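# The Ferry to Akavside

Tanner Lavoie got to the landing at Flanau with 14 dollars and his father's coat. The ferry was late. A man in the ticket booth told him it was always late in February, on account of the ice, and sold him a one-way for five.

"You have people over there?" the man asked.

"My brother. Ross."

The man nodded as if he knew him. On an island of 2,000 he probably did.

Tanner sat on the bench outside and went over what he meant to say. He had worked on it for most of the bus ride. The house was sold. The buyers wanted it empty in 30 days. Ross could have the boat if he came and got it, and the tools too, except the planes, which their father had promised to Tanner out loud, in the kitchen, with both of them standing there.

It sounded fine on the bus. On the bench it sounded like a bill.

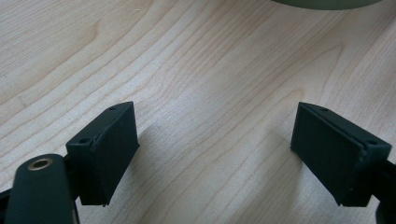
The ferry came in a little after four. There were three other passengers and a truck full of feed. Tanner stood at the rail the whole way, though it was too cold for it, and watched the lights at Akavside get bigger.

Ross was on the dock. He had gotten heavy, and he had shaved off the beard. He took Tanner's bag without asking and put it in the back of the car.

"You eat?"

"On the bus."

"That was this morning."

They drove past the school and the Tivari store, which was closed. Ross kept the heater on high and the radio off. At the stop sign he waited a long time, with no cars coming either way.

"I can't take the boat," he said. "I don't have anywhere to put it."

"All right."

"You should have the planes. He said so."

Tanner looked out at the snowbank on his side. He had two more parts of the speech left, and he tried to remember how the next one started.

"Is there soup?" he said.

"There's soup," Ross said, and turned left up the hill.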